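The sorting task used tableware of the kind found in a shared kitchen, following the household categories of Oda and Ishida. Participants placed utensils by type into open bins, with the assignment of type to bin left to each participant. A set comprised 36 pieces, drawn in a different order for each of the 257 trials. Bins carried no labels, so the first piece placed in a bin fixed its category for the remainder of the trial.

Bin walls were translucent to allow contents to be judged from the side as well as from above. In pilot work at the Traritz site, opaque trays led participants to lean over the table before each placement, which lengthened the trials without changing the final grouping.
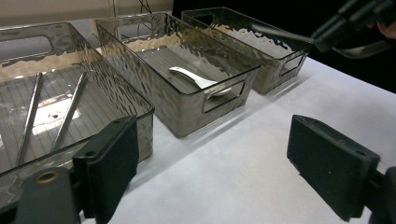 Figure 4. Bins in a row on the white tabletop: two slender silver utensils in the nearest, a single white spoon in the middle one.

3.2 Placement and orientation

Long pieces were seldom laid parallel to the bin walls. Most came to rest on a diagonal, as both the slender utensils and the spoon do in Figure 4. The ridged floor of the bin did not prevent this, and we scored orientation only between pieces of the same type. Two long pieces were counted as aligned when they lay roughly parallel, whatever their angle to the bin.

Spoons were scored separately. A curved handle and a broad bowl give the piece an uneven footing — it may settle after release — and the resting position was therefore recorded at the end of the trial. Pieces touching a wall were accepted. Pieces resting across a rim were returned to the participant, up to 2 times per trial, and then scored as misplaced.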